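Forum > Home & Furniture > Cleaning and Care
Thread: Waxed table gone dull after two months, what cloth and what product?

marijke_vd
Posted 17 March 2025
We bought a light wood table from a small shop in Pridden in the winter. The shop finished it with hard wax and told us to wipe it with a dry cloth and nothing else. That lasted until my kids started doing homework on it. Now there are dull patches where the elbows go and one faint ring from a glass.
I have a bottle of Verbruggen soap and a tin of Jotaron paste wax. I also bought a pack of blue microfiber cloths because they were cheap.

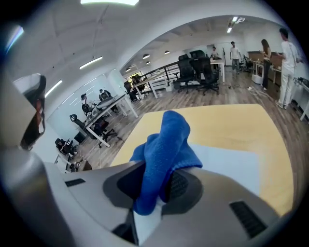

My sister-in-law Jolien says microfiber is too harsh for wax and will take the finish off over time. The man at the shop said any soft cloth. So which one is right, and do I wash with the soap before I wax or go straight to the wax?

plotham_joris
Your sister-in-law is half right. Microfiber won't take off cured wax if you're just dusting. If you scrub a wet spot with it, yes, you can dull the surface. I use old cotton T-shirts for everything and have never had a problem.
Soap first, then wax. Let it dry overnight in between.

E. Adjei
Disagree on the T-shirts. Worn cotton leaves lint in paste wax and you end up picking it out with a fingernail. I refinish tables for a living and I buff with microfiber. The thing to check is the edge. Some of the cheap ones have a stitched hem with hard thread, and that thread can leave fine lines. Cut it off or fold it inside.

plotham_joris
I've done 82 chairs and a church hall's worth of tabletops with T-shirts. Lint comes from new cotton. Wash it ten times and it stops.

E. Adjei
Then we have different T-shirts.

josefien_s
Marijke, before you do anything, find out if it's hard wax oil or paste wax. They are two different things and shops mix up the names all the time. If it's hard wax oil, the Jotaron won't bond well and you'll get a smeary layer that shows every fingerprint. Ask the shop for the name on the can.
Also stop the damage at the source. My three do all their drawing and coloring at the table and I put a sheet of paper down first, a big one, then wipe around it when they're done.

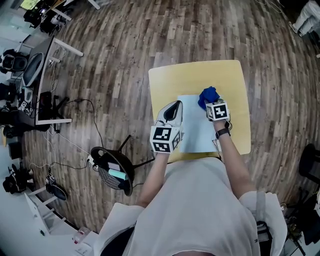

Blue cloth and a sheet of paper on the table.

I buy the end rolls from a print shop, $2 each. One lasts us most of a school term.

marijke_vd
Thank you all. I called the shop. It is hard wax oil, so Josefien saved me from the tin. They sell a maintenance oil for it, but 156 dollars for the kit seems like a lot.

E. Adjei
It is a lot. You don't need the kit, you need the small bottle. Ask them if they'll sell it alone. A table that size takes a couple of spoonfuls. Thin coat, wait 15 minutes, wipe off everything you can, then wipe again. Lay the used cloths out flat outside to dry. Oily rags in a pile can catch fire.

plotham_joris
Agree with all of that, including the rags.
For the ring, try the soap by itself first. Two capfuls in a bucket of lukewarm water, wring the cloth out hard, go with the grain.

josefien_s
Skip the bucket on a glass ring. Water made it. I'd rub in a little of the oil and leave it a day.

plotham_joris
A damp cloth is not a wet glass left standing all evening.

marijke_vd
They'll sell me the small bottle. I'll try the soap on the underside first and post again when the elbow patches are done.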